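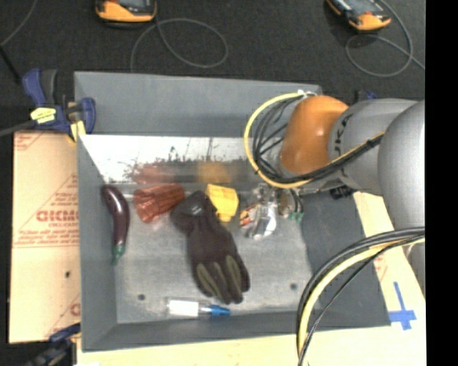
Section 4: Loading the bin and starting a shift

Before you touch the pendant, have a think about what your job is now. At Drolton we used to pick returns by hand, all day, and these days the arm does the lifting and you do the sorting-out — different work, and kinder on the back. The hard part is the mix. You might get a dark work glove next to a crinkly clear package and a tube-shaped bottle lying on its side, and you'll soon learn which ones make the arm dither. I still get it wrong some mornings!

1. Check the clamps on the bin rim. Snug, no wobble.

2. Tip the items in gently and spread them out in one layer.

3. Step back behind the line, then press Start on the Skakell panel.

4. If the arm misses the same item twice, press Hold and enter code 27. Move the item by hand, step back, press Resume.

Note: your pick rate isn't tracked any more. What we want from you is the miss log, so write down anything odd (colour, shape, how it was lying).

CAUTION: Never reach in while the arm is live, even for a second. Hold first, always.

Stuck? Ring Njoroge Mosoti on extension 2549.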